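Forums > Manipulation > Teaching by demonstration

Handheld gripper demos: policy grabs the microwave handle but drops it partway through the pull

Bit-na Joo
Apr 21, 2018
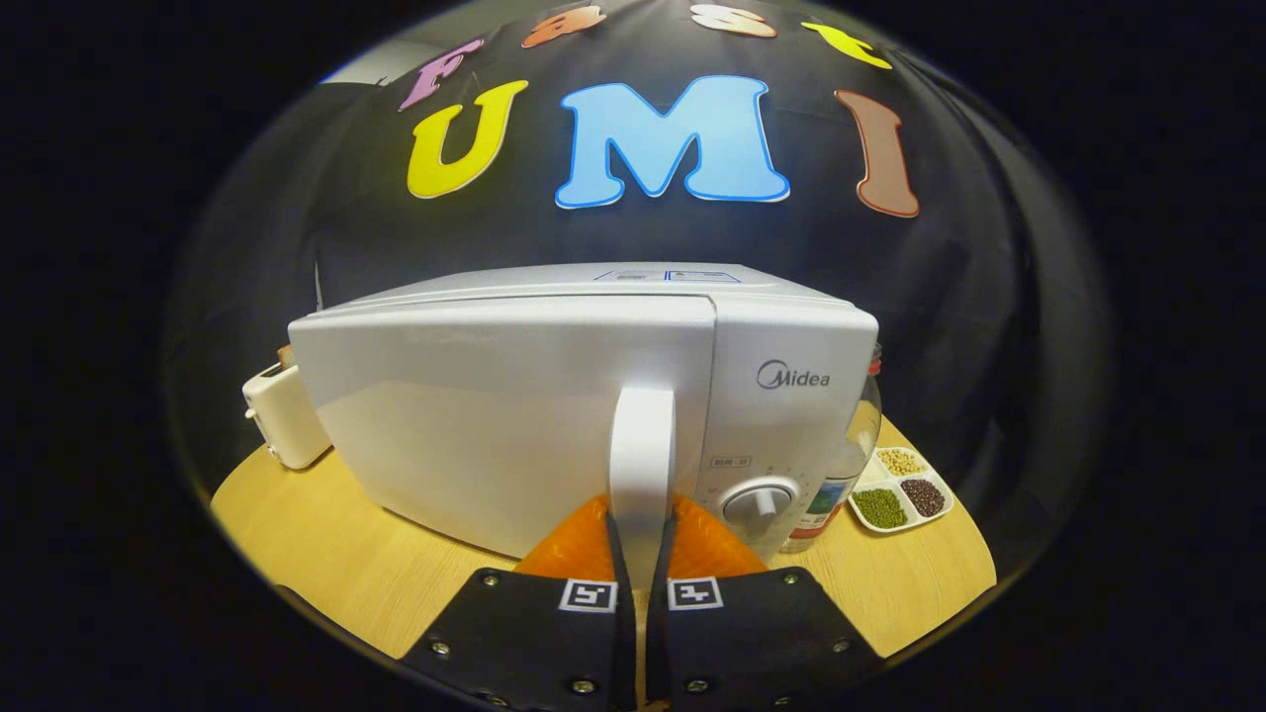
Fingers at the handle, wrist camera view.

Task is opening a microwave door with a vertical bar handle. I've recorded 147 demonstrations by hand with the gripper tool, fisheye lens, one marker per finger for the opening width. Replayed on the arm, the approach and the grasp are fine. The handle then slips out of the soft pads when the door is partly open. It's worse when the arm starts from the left. Demos were all done by me, standing, at one table height. Is this a data problem or a controller problem? I'd rather not record another set if it's the latter.

Yusri Latuheru

Probably both, but check the data first. When you pull a door by hand your wrist follows the hinge arc without you thinking about it. Plot the tool yaw against the door angle for each demo. We did this on the Wotik arm and found 58 demos where the operator kept the wrist straight and let the handle rotate in the pads. A person can get away with that. A stiff position controller can't. We threw those out, retrained, and the slipping mostly stopped.

Also check your latency. If the gripper width lags the pose, it will start pulling before it has closed.

Farzana Selvanayagam

Just use teleop, you get the real arm's limits for free.

Teguh Hartono

Teleop is slower, and on a hinged door without force feedback you'll fight the arm the whole way. Stick with the handheld tool. Lower the stiffness in the pull direction and move the base so the full arc is inside the workspace. Your left start sounds like a joint limit to me. Log the joint angles on a failed run and see which one saturates.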